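인쇄하기 | 이메일로 보내기

베르데일(Berdale) 양팔 시험 플랫폼 설치 및 운용 설명서

제6장 핸드 및 손목 카메라 비교 시험

6.1 적용 범위

본 장은 베르데일 플랫폼에 장착하는 다지형 핸드와 손목 카메라를 주방 환경에서 비교하는 절차를 규정한다. 비교 대상은 비르케티(Wirketti) 핸드와 린치(Lynch) 핸드이며, 제어기는 두 경우 모두 드렐룰우드(Drelulwood) 제어기를 사용한다. 핸드의 기계적 체결 방법은 제4장, 제어기 초기 설정은 제5장을 따른다. 본 장의 절차는 제5장의 관절 영점 확인을 마친 장비에만 적용한다.

주의: 시험 구역에 출입하는 인원은 비상정지 장치의 위치를 사전에 숙지하여야 한다. 팔의 구동 전원이 인가된 상태에서는 작업 반경 안으로 손을 넣지 않는다.

6.2 시험 전 준비

1. 제어기의 구동 전원을 차단하고 주 전원 표시등만 점등되어 있는지 확인한다.

2. 시험할 핸드를 양쪽 손목에 체결한다. 한쪽 팔에만 시험용 핸드를 장착하고 다른 쪽에 기존 핸드를 남겨 두는 구성은 허용하지 않는다. 좌우 하중 보정값이 공통으로 적용되므로 측정 결과가 왜곡될 수 있다.

3. 손목 케이블을 관절 바깥쪽으로 배선하고, 손목을 양방향 한계까지 수동으로 회전시켜 케이블이 당겨지지 않는지 점검한다. 여유 길이가 부족하면 제4장의 배선 절차를 다시 수행한다.

4. 바닥에 놓이는 케이블은 플랫폼의 이동 경로 밖으로 정리한다.

5. 제어기 메뉴에서 [도구] > [핸드 프로파일]을 선택하고 장착한 핸드에 해당하는 프로파일을 불러온다. 비르케티 핸드의 프로파일 번호는 2,116, 린치 핸드의 프로파일 번호는 3,080이다.

6. 구동 전원을 인가하고 [핸드] > [개폐 점검]을 실행한다. 모든 손가락이 오류 없이 개폐를 마치면 다음 절차로 진행한다.

참고: 프로파일을 변경한 뒤에는 제어기를 반드시 재시작한다. 재시작하지 않으면 이전 핸드의 파지력 상한이 그대로 유지된다.

6.3 카메라 설정

1. 머리 카메라와 손목 카메라의 시각 동기를 실행한다. 동기 오차가 23밀리초를 초과하면 제어기가 경고를 표시하며, 이 경우 시험을 시작하지 않는다.

2. 머리 카메라는 싱크대 상판의 앞쪽 모서리와 양쪽 핸드가 동시에 보이도록 기울기를 조정한다.

3. 손목 카메라는 손가락의 끝부분이 화면에 들어오도록 고정한다. 손가락이 화면의 일부를 가리는 것은 정상이나, 끝부분이 화면 밖으로 벗어나면 파지 판정에 사용할 수 없다.

4. 노출은 수동으로 설정한다. 흰색 상판과 금속 싱크볼의 반사광 때문에 자동 노출에서는 밝기가 수시로 변한다.

6.4 파지 비교 절차

1. 시험 물품을 준비한다. 손잡이가 있는 머그와 얇은 판형 물품을 반드시 포함한다. 판형 물품은 손가락 간 정렬 오차가 가장 뚜렷하게 드러나는 품목이다.

2. 식기세척기 서랍을 끝까지 연다. 서랍이 완전히 열리지 않은 상태에서는 손목이 서랍 전면과 간섭할 수 있다.

3. 머그를 옆과 위에서 파지하여 서랍 내부의 선반 위로 이송한다. 손가락 하나를 손잡이에 걸고 머그를 똑바로 세운 자세를 기준 자세로 한다.

4. 기준 자세를 800밀리초 동안 유지한 후 손가락별 토크값을 저장한다.

5. 판형 물품을 싱크볼에 걸친 건조대 위로 이송하고 동일한 방식으로 토크값을 저장한다. 손끝이 건조대의 금속봉 사이에 끼이지 않도록 하강 속도를 저속으로 제한한다.

6. 손목 카메라 영상에서 손가락 표면과 끝부분의 상태를 확인한다. 이물이나 마모가 식별되면 해당 회차의 기록을 제외한다.

7. 핸드를 교체하고 6.2항부터 전체 절차를 반복한다.

경고: 물품을 파지한 상태에서 비상정지를 작동하면 제어기 설정에 따라 손가락의 힘이 해제될 수 있다. 도자기 물품을 사용할 때에는 [정지 시 파지 유지]를 활성화한다.

그림 6-1 ~ 6-3. 머그 취급, 건조대 위 작업, 손목 카메라 시야(순서대로)

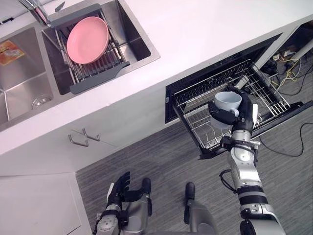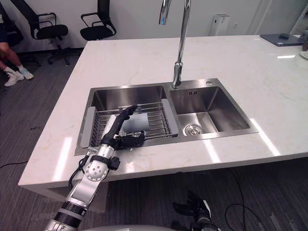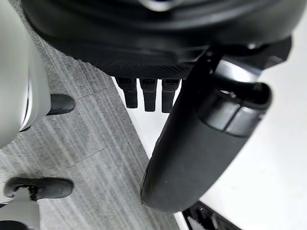
6.5 결과 기록 및 판정

1. 저장된 토크값을 [기록] > [내보내기]로 추출하고 파일명에 핸드 프로파일 번호를 포함한다.

2. 머그와 판형 물품의 결과는 별도의 표로 작성한다. 두 품목의 평균값을 합산하여 핸드의 우열을 판정하지 않는다.

3. 손목 카메라 영상은 토크 기록과 같은 폴더에 보관한다. 머리 카메라 영상만으로는 손가락 끝의 접촉 여부를 판정하지 않는다.

4. 파지 실패가 발생한 회차도 삭제하지 않고 실패 사유를 기재한다. 사유는 접근 오차, 미끄러짐, 간섭, 통신 지연 중에서 선택하며, 판단이 어려운 경우에는 미분류로 둔다.

6.6 시험 종료

1. 양팔을 대기 자세로 복귀시킨 다음 구동 전원을 차단한다.

2. 손가락의 표면을 마른 천으로 닦는다. 용제는 사용하지 않는다.

3. 식기세척기 서랍을 닫고 시험 물품을 회수한다.

4. 핸드를 분리하여 보관할 경우 커넥터에 보호 덮개를 씌운다.

인쇄하기 | 이메일로 보내기

독자 의견 (3)

arm_setup: 6.2항 5번의 프로파일을 불러온 뒤 재시작했는데도 개폐 점검에서 통신 오류가 표시됩니다. 핸드 펌웨어를 먼저 갱신해야 하는지요?

문서관리 담당: 제5장의 버스 주소 설정을 먼저 확인해 주시기 바랍니다. 좌우 핸드의 주소가 동일하면 같은 오류가 표시됩니다. 펌웨어 갱신은 필요하지 않습니다.

주방셀2: 판형 물품의 하강 속도를 '저속'으로만 적어 두셔서 저희는 제어기의 기본 저속 단계를 그대로 쓰고 있습니다. 다음 개정판에는 단계 이름도 함께 표기해 주시면 좋겠습니다.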